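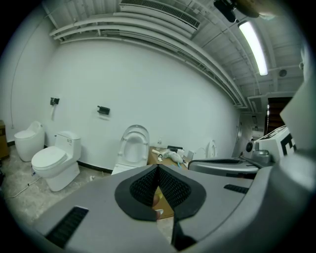
Kandora Dispatch Guide
By Ysaline Royer
October

4. Setting up a group transfer

Use this section when a booking needs more than one vehicle. Single-vehicle jobs are covered in section 3.

Before you start, have the passenger list, the pickup address and the client's account number. You need dispatcher rights or higher.

4.1 Create the transfer

1. Open Bookings and select New Group Transfer.
2. Enter the account number. The billing address fills in by itself. Check it against the order form.
3. Enter the total number of passengers. The limit is 200 per transfer. For larger parties, create a second transfer and link the two under Related Jobs.
4. Enter the pickup time in local time at the pickup point.
5. Select Save Draft. The job shows in gray on the board until vehicles are assigned.

Note: Drafts left untouched for 60 days are deleted. They can't be restored.

4.2 Assign vehicles

1. Open the draft and select Fleet.
2. Pick the vehicle types. The seat counter at the top turns green when there are enough seats for the party.
3. Enter the luggage count. Coaches have their own hold, but minibuses lose the back row of seats if Large Luggage is checked.
4. Assign a driver to each vehicle. Drivers who are over their hours appear with a line through the name.
5. If you are short of vehicles, select Partner Fleet. Jurka and Pelley are loaded as partners on new installations. Others have to be added by an administrator (section 9).

Caution: A partner vehicle is not confirmed until the partner accepts it. Do not send the client confirmation while any vehicle still reads Pending.

4.3 Staggered departures

To send vehicles at different times, select Stagger and enter the gap in minutes. The smallest gap is 2 minutes. The first vehicle keeps the pickup time you entered in 4.1.

Airport pickups work differently. Enter the flight number in place of a time and leave Stagger off.

4.4 Confirm

1. Select Review.
2. Read the stop order out loud to the client, or email it from this screen.
3. Select Confirm. Drivers get the job sheet on their phones.

Changes after this point are logged under your name. Weekend jobs should be confirmed by noon on Friday so the depot can plan fueling.

Contact: Kandora support desk | © Kandora | Back to top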